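Search this site Search Go

Small household tips: what to do after a break-in at home

Last April someone entered our flat in Dorbridge while we were at work. The police came at night, and I made many mistakes before they arrived. I write my tips so you can make fewer.

Do not clean anything first. I wanted to wash the floor at once, but the officer asked me to leave every room as it was. Wait outside or with a neighbor and call from there.

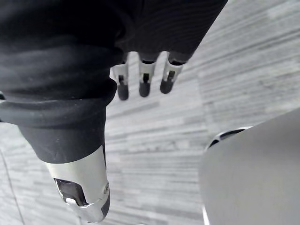
Write down the case number in two places. I had it only on my phone, and then the phone battery died. Ours ended with 448, and every office asked for it again.

When the police finish, they may leave black fingerprint powder on doors and windows. Take it off with a dry soft brush before you use any water. After that use a little dish soap on a damp cloth, and change the cloth often.
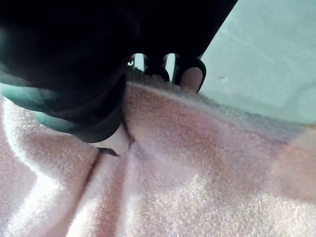

Can I use a normal vacuum cleaner for the powder?

It is better to use one with a good fine filter, and to hold the nozzle a little above the surface. A cheap one can blow the powder back in the room.

Look also in the small places. Thieves in Lircombe and Galtell streets took medicine and rings from bathrooms, so check there before you sign the list of missing things.
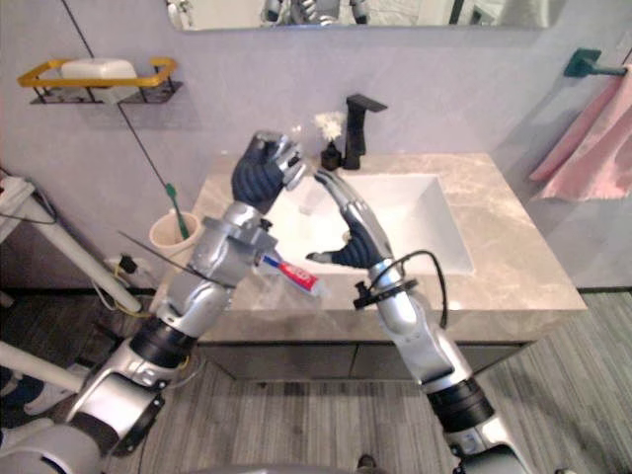

Two arms at the bathroom sink, with toothpaste.

Change the lock cylinder the same day. Mine took 20 minutes with one screwdriver.

2634 shares

3 comments

The dry brush worked on my white door, thank you.

What about powder on wallpaper? I rubbed it and now it is gray.

We waited 45 minutes on the stairs, so bring a coat.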